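Is it worth doing a systems analysis course before learning to code?

Posted by marlopet, Feb 5, 2023

So I work the front desk at a small parts supplier in Vallejo and my boss wants me to help pick our new ordering system. I found a course on Skoro (312 minutes of video, cheap) that covers requirements, entity diagrams and feasibility studies. I've never written a line of code in my life. Will I be lost by the second lecture, or can I just go for it? I've got until May.

tinroof88

Depends what you want out of it.

quillandbyte

Go for it! I took the same one with zero programming and did fine until the database part, where I had to stop and read up on keys for a weekend. The interview section was the best bit for me. You learn to ask people what they do all day before you ask what they want, and I filled a whole notebook at my old job that way (242 pages, my handwriting is huge). Skip the chapter on decision tables the first time, it's dry.

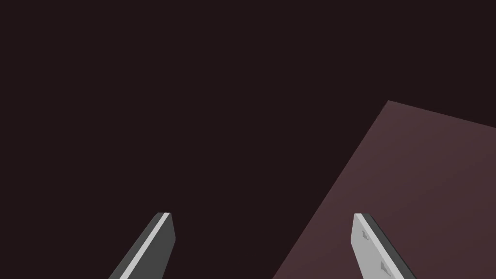
For drawing the diagrams I used Zodomo, which is free up to 300 shapes, and I never got close to that. Export everything as you go, I lost a good one once.

grurk_fan

I did the Grurketti one instead. Textbook is 834 pages and I read more than half, mostly on the bus. It's slower but it explains why you'd buy a system or build one, and that sounds like your boss's real problem. No code in it until the very last unit. Check if your library has the older edition, the chapters are in a different order but it's the same stuff.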